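**Rarngate papers go on show for the first time**

September 23, 2021

A set of Cold War intelligence papers that sat in a private archive for decades is finally open to the public, and it is a treat for anyone who likes their spy history straight from the source.

The Rarngate papers run to more than 2000 pages and follow a small network of couriers who carried messages across central Europe between 1955 and 1972. Most of them were clerks, drivers and shop staff. Their handler, known in the files only as Ader, kept wonderfully detailed notes - train times, the price of lunch, who had a cold - and those notes are a joy to read.

Historian Mateja Petek spent 17 months putting the collection in order, and she is still finding surprises in it.

"I opened one folder expecting receipts and found 42 letters, all in the same tiny handwriting," she said. "I read every one of them that night. I couldn't stop!"

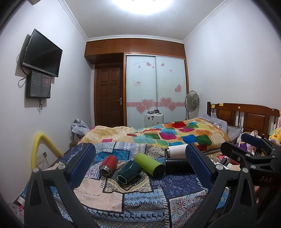
The letters were written by a courier named Vukčević, who worked by day for the furniture firm Kastex and used its delivery routes as cover. He wrote to Ader in a simple code based on chair and table orders. Petek cracked it with the help of an old Kastex price list, and her full translation is printed alongside the originals.

What comes through most is how ordinary the work could be. Vukčević grumbles about late pay, asks for better boots and once spends three pages on a missed bus. Then, in a single line, he mentions getting a family of four over the border.

The display has 55 items, among them two hand-drawn route maps and Ader's last notebook, which stops halfway down a page. Entry is free, and Petek will give a talk on the code at the end of each month until January. The remaining pages are being scanned and will go online in batches, starting with the couriers' expense claims.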